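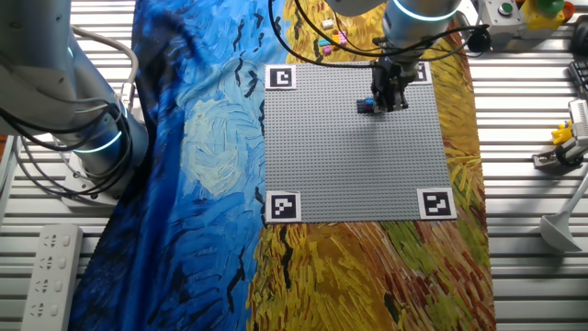
Gray baseplate with a few bricks stacked on it.

Selling and Swapping Used Bricks: Your Questions
Updated March - by the Curham Brick Swap desk
Filed under: Buying & Selling, FAQ

Same questions every month so putting them all in one place. Read before emailing pls.

Where is it?
Wonatico Hall, Curham. Side door, not the front. Parking behind the building, fills up early.

What time do doors open?
Sellers 8 am, everybody else 9:30. Done by 2 pm. Please don't start packing up at 1.

How much is a table?
$40 for a full one. Half tables when we have them, ask. Pay when you book - no holding spots.

Do I have to sort my bricks?
No, but sorted sells faster. By color looks nice, by part is what builders want. Mixed tubs go by weight. Scale is at the front desk, free to use.

How should I wash them?
Lukewarm water, dish soap, mesh bag. Rinse, spread on a towel, leave overnight. No dishwasher. No hair dryer. Keep stickers and anything electric out of the water altogether.

Can I sell baseplates?
Yes. Stand them up in a box like records, people flip through them. Check for warping first - lay it on something flat and press the corners. If it rocks, say so on the label and knock the price down.

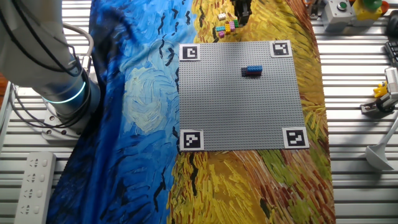

Do sets need to be complete?
No. Missing parts have to be written on the bag tho. Last time a Bouazza space set went out 322 pieces, box said 400, nothing on the label. Buyer came back, seller had left. Don't be that seller.

Are other brands OK?
Yes, on their own table or in their own tub. Nernberg bricks fit fine but don't mix them in with the rest, regulars can tell and they will complain.

Can I swap instead of sell?
Swap corner is by the stage. Even weight for even weight, minifigures one for one. No cash changing hands over there, take it back to your table.

Is it busy?
Around 500 people through the door in a good month. First hour is the worst. Come after 11 if you have a stroller.

Cards or cash?
Up to each seller. Most want cash. Bring small bills, we run out of change evey single time.

Can kids have a table?
Yes, with a grownup sitting there the whole time. Half table is plenty.

What if I don't sell anything?
Take it home. We can't store it and there are no refunds on tables. Donation tub by the exit if you don't want to carry it.

Can I cancel?
A week ahead, yes, full refund. After that we try to pass your table on and refund you if someone takes it.

Not answered? Email the desk. Replies are slow the week of the swap.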